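Field Navigation, Unit 4: Walking to a Grid Point

These notes go with the August exercise, in which each pair walks to a whole-number crossing of latitude and longitude near Daltwood and records what is there. Read them with the Zirkia sheet open.

The nearest road to our point is the forest track past Skoryk. From the last place you can park, the straight-line distance is 1116 meters. Walking distance will be longer, about 2 kilometers by the ridge. Write down the coordinates of the parking spot before you leave it.

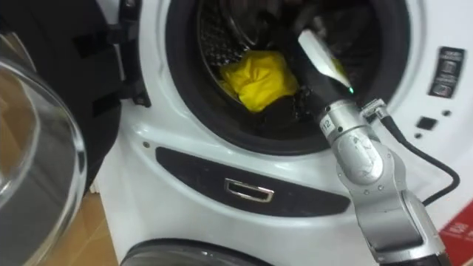 Set the receiver to decimal degrees and the WGS 84 datum before you start. A wrong datum can put you 94 meters off with no warning on the screen. Carry the paper map in a sealed bag, and empty your pockets of notes when you get back to the hostel in Dusness. The washing machine there is a front loader, with a perforated steel drum behind a round glass door and a black rubber gasket at its mouth. Run a finger around the gasket for pencil stubs and spare batteries before you shut the door.

At the point, stand still until the position settles. Take a reading facing each of the four main directions and note the estimated error each time - do not average them in the field.

Reports are marked out of 70. Hand in the track log, the raw readings and one page on the route, including any place where you turned back.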